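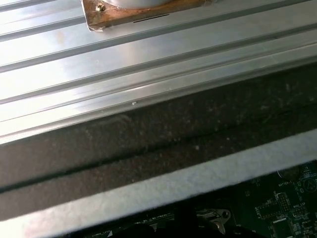 Coin-cell holder and adjoining board area, wrist camera, Duvlow cell

Duvlow: Setup and Maintenance of the Desktop Disassembly Cell
Progress report no. 4 to Duvden, period ending August

1. Status

The cell is installed at the Hellström site and runs under supervision on the day shift. Mechanical setup is complete. Camera calibration is complete for the battery position and partly complete for the memory slots. Unattended running, planned for this period, has been moved to the next one. The cause is fingertip drift, covered in section 3.

The cycle counter stood at 3863 at the close of the period. A cycle is one approach to a target on the board, one grip or release, and one retreat, whether or not the part came out. Dry runs are included in the count, as in report no. 3.

2. Camera and lighting

The wrist camera was remounted after the cable change in the spring and had to be calibrated again. The first calibration used the flat target supplied with the cell and gave good results on the bench. Inside a chassis the results were poor. The ribbed metal next to the board returns strong highlights from the overhead light, and the exposure control followed the metal and darkened the board. White print near the battery holder was readable, but smaller print was lost.

Two changes were made. Exposure is now metered on a window covering the board only, and the window moves with the programmed pose. The overhead fixture was also turned so that its long side is square to the usual chassis direction. The second change helped less than expected, and a diffuser is on order from Stendent.

The word BATTERY on the board is now used as the coarse locating mark for the coin-cell holder, followed by a circle fit on the holder outline. The felt strip along the board edge is masked out. Its edges are fuzzy and the edge finder treated the strip and its shadow as two separate lines, sometimes picking one and sometimes the other. With the mask in place the locating step repeats well enough to go on with.

Dust is a running problem. Foam and felt shed lint when a chassis is handled, and lint on the lens cover shows up as a soft patch that the software does not flag. Wiping the lens cover has been added to the start-of-shift list. Compressed air is not to be used inside the enclosure.

3. Gripper and fingertips

The gripper is a Robotiq parallel unit with a slender fingertip for the memory slots. The base unit has given no trouble. The drift reported by the operators was traced to the finger hardware. Screws on the linkage had been tightened by hand at installation, with no torque value recorded, and at least one had backed off. Under side load the fingertip moved enough to touch the wall of the slot instead of the latch.

Work done in this period:

All finger and linkage screws removed, cleaned, refitted with removable threadlocker and tightened with a torque driver. Values are entered in the cell log.

Screw heads marked with a paint line across head and link after tightening. The marks are to be looked at every shift.

Fingertip replaced. The old one had a burr on the inner face and has been kept for comparison.

Tool center point taught again with the new tip, then checked against the fixed pin at the back of the table.

Inspection interval for the finger hardware set at 1000 cycles. The supplier's general interval is longer, but it does not allow for side loading of a narrow tip and we do not think it should be applied to this job.

Closing force was reduced to the lowest setting that still holds a module. Approach speed is limited once the tip is within 150 mm of the board. The limit costs time on every cycle and will be reviewed when the drift question is closed.

4. Approach path to the memory slots

The slots are the hardest target in the chassis. The gripper body is wide compared with the room available, and the links stand out further than the envelope in the original collision model. The model was drawn from the closed position and did not cover the full sweep of the linkage. It has been redrawn with the fingers open, closed and at two positions between.

The path now comes in over the chassis floor with the board tilted toward the arm, and the last part of the move is along the tip axis only. Wrist rotation is locked during that last part. The loose wiring near the capacitors is treated as a keep-out volume. It is the one item in the chassis whose position differs from unit to unit, so the volume was made generous — at the cost of one slot that cannot be reached on some units and is left for manual work.

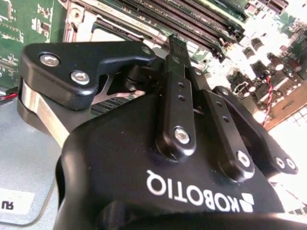 Stendent replied to the draft of this section that the redrawn envelope is sound but that locking the wrist moves the side load into the finger screws, and asked that the force log be kept at full rate until the next inspection so the two effects can be separated. We agree. Full-rate logging has been switched on, and the disk in the cell controller has room for it.

5. Open points

The diffuser has not arrived. Until it does, the exposure window has to be checked by eye whenever the chassis type changes.

The fixed pin used for the tool check is not hardened and will wear. A replacement is being made at Hellström.

The battery routine has no positive check that the cell has left the holder. A comparison of before and after views is being tried, with mixed results on shiny holders. A weight check at the drop-off bin may be simpler.

Spare fingertips: one on the shelf, two requested. The request is within the existing parts budget and no change to funding is asked for.

6. Next period

Finger hardware inspection at the new interval, with results reported whether or not any mark has moved. Calibration of the remaining memory slot poses. A supervised run at normal speed over a full shift, then a decision with Duvden on unattended running. Force log summary to Stendent before that decision.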